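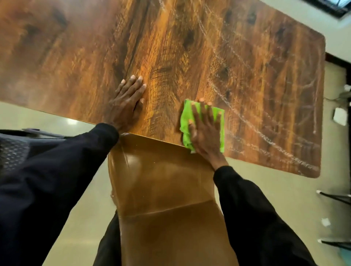
L'atelier Tredbridge, côté chiffon

Un chiffon vert citron, deux mains, une table couverte de traces blanches : mon quotidien en une image ! À gauche le bois brille déjà, à droite il reste tous les gribouillis poudreux, jusqu'au coin arrondi.

Je m'occupe de la remise en état des tables chez Tredbridge depuis 16 ans, et depuis avril on partage l'atelier avec deux machines Badix. Elles poncent, elles soulèvent, elles empilent (et elles bipent, mon Dieu qu'elles bipent). Le dernier passage au chiffon, lui, est resté chez nous.

Ce que ça change ? Le dos, d'abord. Je ne porte plus les plateaux, et le soir je monte mes escaliers sans râler. Par contre on s'est retrouvés avec plus de finitions à la suite, alors Meron Tesfamariam a demandé qu'on tourne : environ 15 tables, puis on passe au poste de contrôle, assis devant l'écran. Au début j'ai détesté l'écran, maintenant je m'y fais, même si je préfère toujours sentir le bois sous la paume.

La formation sur le logiciel Stunance continue, et il reste des places pour l'équipe du matin. Passez me voir à l'atelier si ça vous tente, je vous montrerai aussi mon coup de chiffon !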